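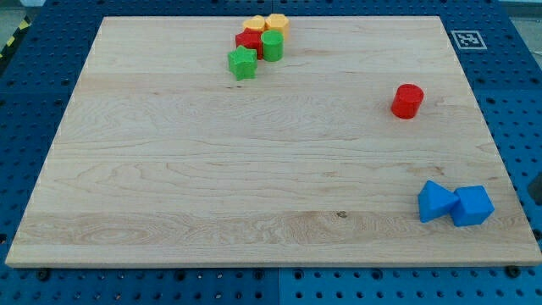 Rurkeo Celebrity Desk: Progress Report, April

Search this site Enter keywords Go

Prepared by Ourania Tsolakis for the Dirkus program office

1. Scope

The grant covers a faith and family vertical on Rurkeo, with emphasis on television personalities, music artists and their public life events: engagements, weddings, births, tours, book releases. This report covers output, sourcing, corrections and spending for the period.

2. Output

The desk published 100 articles against a target of 100. Of these, 50 were short news items under 400 words and the remainder were features or recaps. Wedding and engagement coverage was the largest category. Tour coverage fell short of plan – two artists postponed their spring dates, and the related previews were held.

3. Sourcing

Every item now carries a source note in the content system. Social media posts by the subject are accepted as a primary source for engagements and births. Posts by relatives are not accepted alone and need a second source. Fan account material is no longer used in any form.

Interview requests go out through the McGrath booking list. Seven interviews were completed. Four were by phone and three by email. Email answers are marked as such in the published text.

4. Corrections

Three corrections were issued. Two concerned the spelling of a guest's name at a wedding. The third concerned the age of a reality show cast member and was fixed the same day. No article was withdrawn.

5. Newsletter

The Wednesday newsletter reached 4,000 subscribers at the end of the period. Open rates are recorded by the Fakau mail tool, but the figures before the template change are not comparable with those after it and have been left out. A consistent series will be supplied in the next report.

6. Spending

Freelance fees were within budget. Photo licensing was over budget, mainly from red carpet sets bought singly. A monthly agency package has been priced and is attached as Annex B. Approval is requested before the award show season.

7. Next period

- Publish the held tour previews once dates are confirmed
- Move the remaining archive recaps to the new template
- Hire one part-time copy editor – the posting is drafted
- Agree on a written policy for covering the minor children of public figures

The last item is the only one at risk. A draft is with legal review and no return date has been given.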